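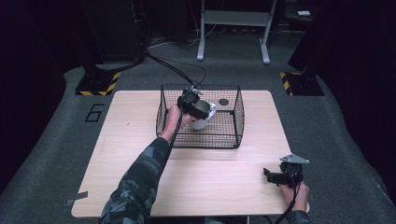
SECTION 4 – TABLE AND BASKET

4.1 General

This section covers placing the Alcombe table, fitting out the Kallio mesh basket and loading cups. Complete Section 3 (assembly) before you start. Replacement parts are ordered from Gendport using the numbers in Section 7.

Maximum load, table: 22 kg, evenly spread.
Maximum load, basket: 12 cups of standard size, or the weight marked on the packing slip, whichever is less.
Table height after assembly: 68 cm.

4.2 Placing the table

1. Choose a level area of floor. Short-pile carpet is suitable. On deep-pile carpet, check the level again after 24 hours.
2. Set the table down on all its feet at once. Do not drag it.
3. Leave at least 200 mm clear on every side so that the corners can be reached for cleaning.
4. Press down on each corner in turn. If the table rocks, adjust the foot diagonally opposite the high corner by half a turn and repeat.
5. Route any cables that cross the floor away from the side where people will stand.

CAUTION: Do not sit or lean on the table. The edges are not rated for point loads.

4.3 Placing the basket

1. Wipe the tabletop and let it dry.
2. Check the underside of the basket for wire ends that stand proud of the mesh. Bend them in with pliers. Do not use a basket with a broken weld.
3. Lift the basket with both hands and set it toward the back of the table, with its long sides parallel to the long edge.
4. Keep the front part of the table free for cups waiting to go in. 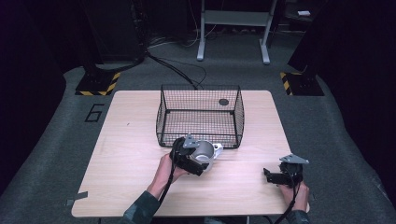

Fig. 4-2. Cup in front of the empty basket.

Note: The basket has no lid. The Alus cover (sold separately) fits over the rim and must be removed before loading.

4.4 Loading cups

1. Stand the cup in front of the basket.
2. Hold the cup by the body. Raise it clear of the rim before moving it over the basket.
3. Lower it at a slight tilt until the base meets the mesh, then straighten it.
4. Fill the back row first and work forward.
5. Turn any handles the same way. Cups may touch, but must not be wedged.

CAUTION: Do not drop cups onto the mesh. Glazed rims chip easily against wire.

4.5 Care of the tabletop
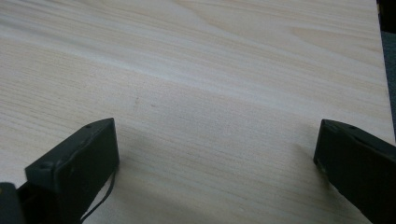

Clean along the grain with a soft cloth and lukewarm water. A small amount of dish soap may be added for grease. Rinse the cloth, wipe again and dry at once.

Do not use scouring pads, bleach or solvent. Wire baskets can mark the surface if slid, so lift the basket each time it is moved. Adhesive tape should be peeled back slowly at a low angle; remove residue with warm soapy water.

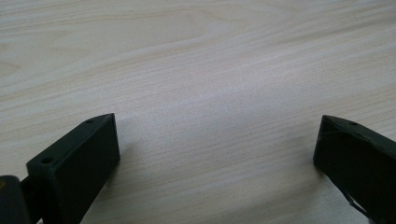 Variation in grain and colour from one table to the next is normal and is not covered by the warranty. Report dents, lifted edges or stains present on delivery before first use, quoting the batch number on the underside.

4.6 Periodic check

Every April, retighten the leg bolts and inspect the basket welds. Record the result on the card inside the back cover.

Section revised by Raili Laaksonen. Continue to Section 5, Storage.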